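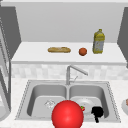 How much water does a shared student kitchen use just to wash the dishes? In our residence hall it came to 373 gallons over the six weeks we kept track, and that was a good deal more than any of us had guessed when we started.

12 shares | 2 comments

Our group was Wing-yan Fang, Ximena Varela and me, Branislav Matoušek, and we all live on the same floor of Clultwood Hall, so choosing the place was the easy part. Choosing the method took longer. Ximena wanted a proper flow meter on the faucet, and I wanted to fill buckets and write things down in a notebook, and in the end we did a bit of both - the meter for the totals, and the notebook for what people were washing and how they went about it.

We began in January, when everyone was just back from break and cooking big pots of soup. Nearly 40 residents share the kitchen, though plenty of them live on cereal and hardly show up in our notes. We asked people to wash up the way they always had for the first half of the project. For the second half we put up a friendly sign asking them to fill one basin for washing and the other for rinsing, and to keep the faucet off in between.

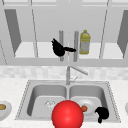
The sign did help, although I should say that the first version was far too long and we had to rewrite it. Wing-yan cut my whole paragraph about rivers (I was fond of that paragraph!) and after that people read it. Evening water use dropped the most. Breakfast hardly changed at all, and we think that has to do with people rinsing a single bowl on their way to class and not wanting to fill anything.

There are some weak spots in our work. We lost 2 days of readings when the meter battery died over a weekend, and we left those days out of the total. We also couldn't tell apart water used for dishes and water used for filling kettles unless someone wrote it in the notebook, and people are forgetful before coffee. Our advisor, Loretta Haverford, suggested a second notebook by the kettle, and the group that takes over from us in the fall plans to try it.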